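GRUTNESS DISPLAY ROOM - HOUSEKEEPING AND FOOD SEPARATION CHECK
Site: Kellska building, ground floor
Date of check: 13/04/2020
Form 238, page 2

1. Floor and access
Aisle clear to both doors. OK.
Mat at rear door curling at one corner. Tape down or replace.

2. Electrical
Outlet covers in place. OK.
Extension cord behind the supply cabinet still in use as permanent wiring. Carried over from the last check - needs a fixed outlet by July.

3. Table with painted cloud and star walls
Table edges: aluminum bars, no comment.
Grain basket: open, no cover. Grain in an open basket draws pests. Cover it or empty it at close of day.
Spray bottle: on the same surface as the grain, near a snack bag. Not acceptable. Sprays go in the supply cabinet whatever they contain.
Potted plant with white flowers: check for a saucer and for soil spill at each watering.
Slotted spatula: if used with food, store away from the plant.
Glove: single yellow glove by the black tray. Locate the pair or discard.
Artificial blossom branch: dust monthly. Confirm the base is weighted. 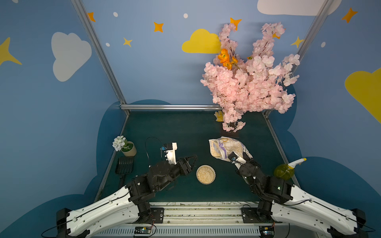 Flandine replied that the spray bottle rule had been read as covering cleaners only, and asked whether a bottle of plain water for the plants could stay out if it was labeled. Answer for the record: no. A label does not change where the bottle is kept, and the cabinet is a short walk.

4. Supply cabinet
Door latches. OK.
Top shelf loaded to roughly 500 sheets of card stock plus paint. Move the paint to the bottom shelf.
Contents list missing from inside of door.

5. Waste
Bin has lid. OK.
Food wrappers go in the lidded bin - not the paper box.

Result: 7 items open. Items in section 3 to be closed before the room is next used. Copy to Nartey with the signed sheet.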